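**Two-arm bench at Hurnora workshop starts on battery changes**

The members of the Hurnora shared workshop have reached a new step with the two-armed robot bench they build together since April. The bench is called Droven, and this month its arms began to practice on remote controls: the cover off, the battery out, a new battery in, the cover on again.

The whole cell was made in the evenings, between seven and ten. The members bought the aluminum bars second-hand from Gruller, a shop fitter that was closing one of its stores, and cut them to length on the saw in the back room. The two white arms stand on one metal rail at the front of a white table, and wall panels with swirls of coral, violet and pale blue close the other sides. Wire baskets are fixed to the frame for small things. The project has cost $1,407 until now, without the arms, which are on loan to the workshop until the end of winter.
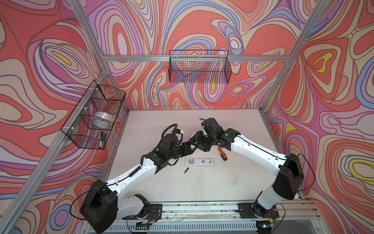
One member, Kaushik, wrote on the workshop's message board that a battery cover is a strange choice for a first serious job, and that a light switch or a drawer would give quicker results. A person does it with a thumbnail and does not think, the message went on, but for a gripper the latch is very small and the spring pushes back.

The group has discussed this point and decided to stay with the remotes. They are cheap, they are easy to find in any house, and one try takes only a short time. The arms are guided by hand controls during practice, and each try is recorded. So far the log has 879 tries. The members want to let the arms work alone on the easier parts later, first with putting the battery in the right direction.

Small batteries bring their own difficulty. In an open compartment the coil spring has to be pressed before the cell can go down flat, and if the finger pushes from a wrong angle, the cell jumps out and rolls.

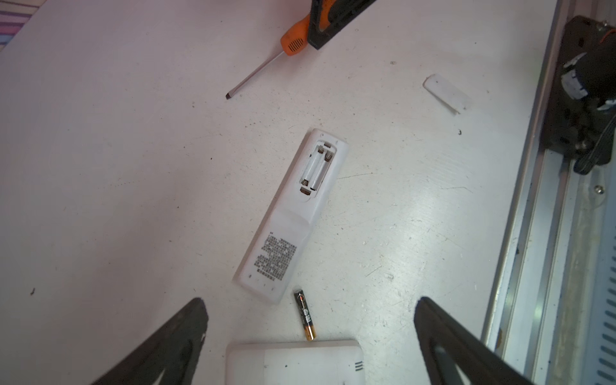

For this reason the group is now making new finger tips with a softer surface. Two versions were printed in the workshop and a third is being drawn. The tips must be thin enough to go beside the cell but also strong enough to hold a screwdriver, and these two wishes do not fit together easily. One printed pair broke after 54 tries.

The cables are the other work of the season. On each arm they should follow the links and leave enough free length at the joints, and the members have already changed the path of one cable two times.

The workshop will open the room to visitors in the evening at the end of the month. There is space for almost 80 people in the building, but only a small group can stand near the bench at one time. Visitors may bring an old remote control if they have one, with the batteries taken out. Entry is free, and the door opens at 6:30 p.m.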